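Handout 3: Looking after the pegboard cell

Notes for the Saturday group, March 9, 2019. Sveva Cattaneo is teaching; Marisol Lyons has the keys and the final say on the stop button.

The Flimby cell has one job, taking tools off hooks and putting them back, and it would do this beautifully if the hooks stayed where they were. They do not. A hook that has sagged by the width of a hole looks fine to you and like a different hook to the arm. Most of the faults in the logbook (33 since June) were put down to software by people who had not yet touched the board.

Start of session

Stop the arm and take the key out. Put the key in your pocket. The bench is where keys go to be borrowed.

Press each hook base flat with your thumb. If it rocks, take it out and reseat it. Do not bend the wire to make up for it, however tempting.

Check the seam between the two board sections. The sections can creep apart, and every position taught on the narrow side then goes with them.

Pick litter off the floor beside the board. Scraps of card get carried into the base by people's shoes.

Wipe the wrist camera with the dry cloth, never the blue one.

Re-teaching a hook

Load program 136 and jog to the hook at slow speed. Approach along the wire – coming at it from the side will pull the base out, and you will be back at the thumb stage. Save the point under the hook's own name. We still have a point called "newnew2" and no one dares delete it.

Test with an empty hook first, then with something light. The paint roller is a fair second test, as the bend in its handle shows up a poor grip straight away. Carded tools come last. The cards swing.

Glare

A glossy board throws highlights, and the camera believes them. Run the check at the lighting you will work in. If error 469 comes up, move the lamp before you move anything else.
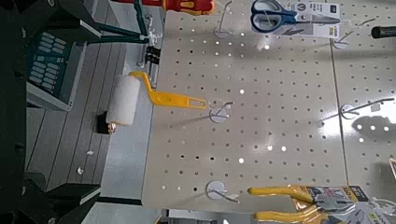

Fig. 1. Wrist camera view of the board, roller on its hook.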